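Visite d'atelier : la cellule bimanuelle d'Erkurwood

Un samedi de mars, Pladilis a ouvert aux abonnés de cette lettre les portes de son hall d'essai d'Erkurwood. Le groupe était limité à 28 personnes, réparties en 3 passages. Au programme : une cellule à deux bras consacrée à la manipulation de petits contenants ajourés, pilotée par le logiciel Erkinow. Compte rendu du deuxième passage.

Le poste tient sur une table à plateau de bois clair. Les bras travaillent face à face, au-dessus de corbeilles en plastique du commerce, sans repère ni marquage ajouté. Le choix de ces objets a été expliqué dès l'introduction. Une paroi fendue de haut en bas laisse passer la lumière, ce qui perturbe la mesure de profondeur, et le rebord est souvent la seule zone de prise exploitable. La paroi se déforme en outre dès que l'effort de serrage dépasse quelques newtons.

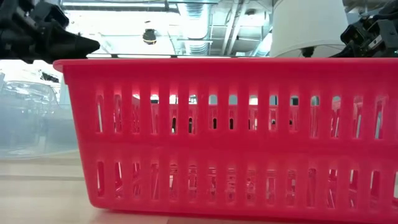

Corbeille rouge sur le plan de travail, les deux pinces au-dessus du rebord.

L'approche par le haut se décompose en une descente rapide, un palier au-dessus du rebord, puis une descente lente jusqu'au contact. D'après Pladilis, c'est le palier qui a demandé le plus de réglages. Trop haut, il allonge le cycle ; trop bas, il ne laisse plus de marge pour corriger l'orientation des doigts. La valeur retenue n'a pas été communiquée.

La synchronisation des deux bras repose sur une horloge commune et sur une consigne d'écartement constante pendant le transport. En cas de dérive, le bras suiveur cède le premier. Les essais internes portent sur des séries de 100 prises, avec repositionnement manuel des corbeilles entre deux séries. L'exploitant a indiqué qu'environ 6 prises par série se soldent par un abandon, le plus souvent lors de la correction d'orientation. Ces chiffres valent pour un éclairage stable ; aucune donnée n'a été présentée pour un éclairage variable.

La seconde partie de la visite traitait de la perception au poignet. Chaque bras embarque une petite caméra orientée vers les doigts, dont le flux est affiché sur un écran de contrôle. Le champ est étroit. Une corbeille voisine n'y apparaît souvent qu'en partie, et le logiciel doit décider si le morceau visible suffit pour estimer une pose. La couleur sert d'indice secondaire : le rouge se détache bien du bois, tandis que le noir pose des difficultés dans les fentes de la paroi proche, où le contraste est faible. 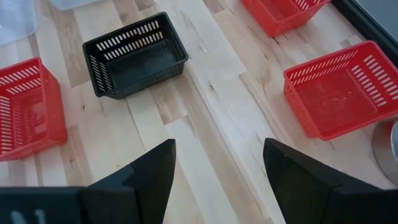

Questions de la salle

Sur le choix des doigts : Pladilis a comparé des doigts rigides et des doigts souples fournis par Wragg. Les seconds tolèrent mieux les erreurs de position, mais leur flexion fausse l'estimation de l'écartement. La comparaison se poursuit.

Sur les contenants transparents : ils ne font pas partie des objets à saisir dans la version actuelle. Erkinow les traite comme des obstacles lorsqu'il les détecte, et la détection reste irrégulière.

Sur la reprise après échec : le bras remonte au palier, acquiert une nouvelle vue et relance l'approche. Après deux tentatives infructueuses, la main est rendue à l'opérateur.

Les supports projetés pendant la visite seront transmis aux inscrits par courriel. Une nouvelle session est à l'étude pour l'automne, avec un passage réservé aux intégrateurs. Les demandes d'inscription se font en réponse à cette lettre, en précisant la société et le nombre de participants.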